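Small breakfast station: spacing white appliances and keeping crumbs off the lids

Posted in: Kitchen Setup > Counters and Small Appliances
February 27, 2021 | 673 views

Līga Zariņš

I am laying out a breakfast station on a tan table, 100 cm long, against a backdrop. Several small white appliances have to share it. One is a toaster. Another has a square body with a round perforated disc under the lid position. I bought it secondhand with no manual, and the disc looks like the inner lid of a rice cooker. The seller called it a Bunano, but I find no such name on the housing.

Two points I can't settle:

Spacing. If the toaster goes at the back, how much clearance does it need from fabric?

Crumbs. Bits of food end up on top of the glossy housings, and I don't want them getting into openings or the holes of the disc. Is there a cleaning order that makes sense?

Outlet is on the right side. Moving the table is not an option before June.

Czarnecka

Clearance first. Follow the toaster's manual. If you don't have it, 10 cm on every side from hard surfaces is a working minimum, and fabric should not be near a toaster at all. A backdrop can shift toward the slots. Take it down or bring the toaster to the front edge before switching it on. Nothing goes above the slots.

Cleaning order:

Unplug everything and let it cool.
Lift dry crumbs off the tops by hand or with a dry brush. Do not wipe first. Wiping pushes them into seams and openings.
Remove the perforated disc if it is designed to come out. Wash it in warm water with a soft brush and hold it up to a lamp to check for blocked holes.
Wipe the housings with a damp cloth. No scouring powder on glossy plastic.
Dry, refit the disc, close up.

Keep open trays of seeds or grains away from the toaster side. They spill every time somebody reaches across for a plate. On the cord: run it behind the appliances, never under them.

nadaser_k

just use a bigger table. I had the Lulov one and everything fit. Also I never wash the disc on mine and it's fine

Czarnecka

A disc with clogged holes can't vent properly. Wash it. Table size does not change the fabric problem either.

Līga Zariņš

Thank you. The toaster comes forward and the fabric comes down before anything is plugged in. I will try the disc tonight to see whether it releases.

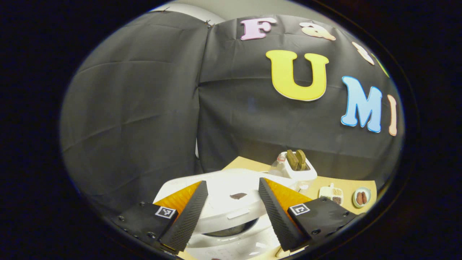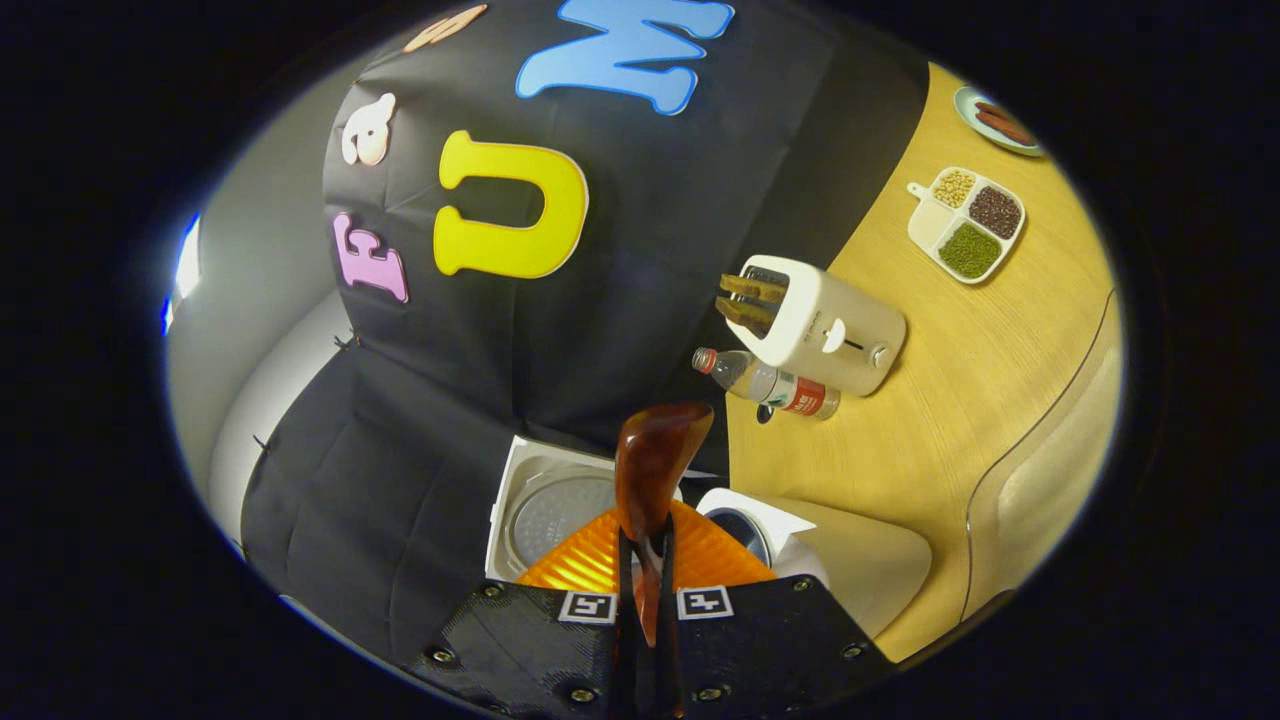 First picture: toaster at the back, with a dark bit on the white housing nearer the front. Second picture: the square unit with the grey perforated disc.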